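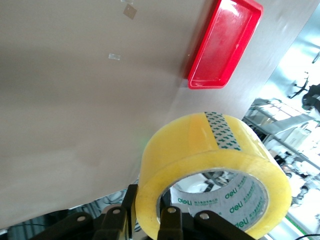
Still packing. Third evening of it and the kitchen is only half done, because I keep stopping to read old takeaway menus. The big roll of deli tape, the clear sort with the little green arrows, has been my best buy so far. Got it in October and forgot I had it. Red tray is coming with us, no arguments, it holds pens, keys, whatevers loose.

Van is booked with Trellska, 135 quid, they want everything by the door at 7. Seven boxes to go, maybe more. Books are too heavy so I've split them into 6 small ones.

Need more newspaper. And teh bathroom, havent even looked in there yet. Back to it.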